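**Kellico two-arm handling unit, Edstead site**

The Kellico unit is intended for repetitive handling at the bench. Each arm ends in a two-finger gripper, and every new task is rehearsed in simulation before it reaches the workshop.

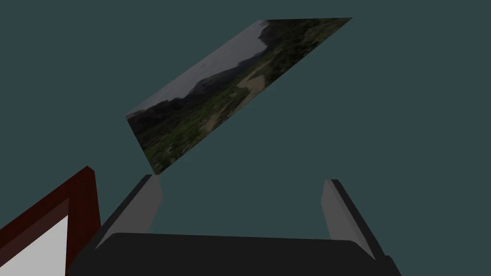
*Simulated gripper view, fingers open.*

Staff at Edstead now prepare and check these rehearsals themselves. A typical task is run 1000 times in the Nitow software, and the operator reviews any run that has been stopped. Supervisors should allow about 20 minutes for each review – this counts as working time. 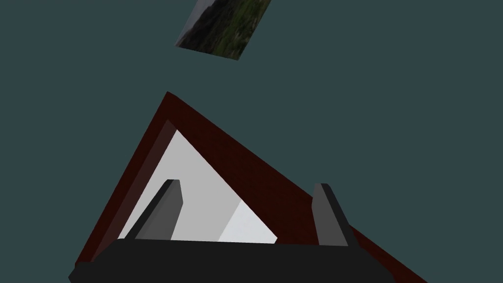 ## Changes to bench roles

No post is removed when the unit is installed. Bench staff move from continuous lifting to setting up, inspection and recovery, and receive training under the Honorato scheme. Either arm may be paused by any member of staff, without prior approval.

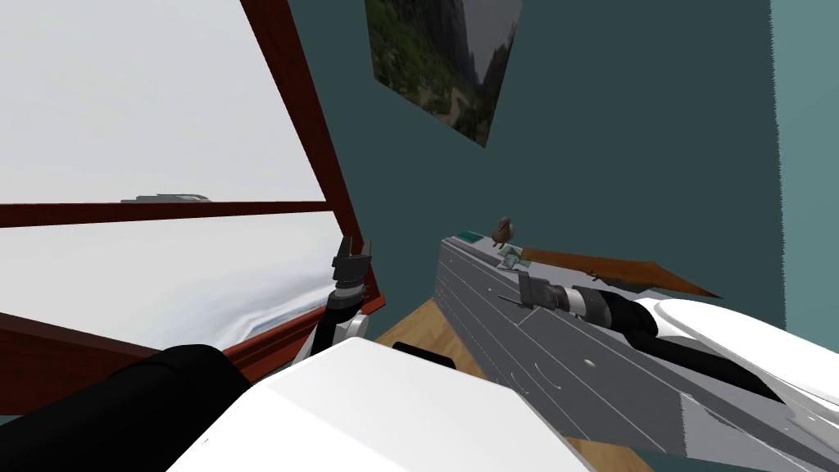

*Simulated room with both arms, a small bird figurine and a long flat stick on the grey surface.*

Orders and requests for a site visit should quote part number 1611. Written guidance for supervisors is supplied with each unit.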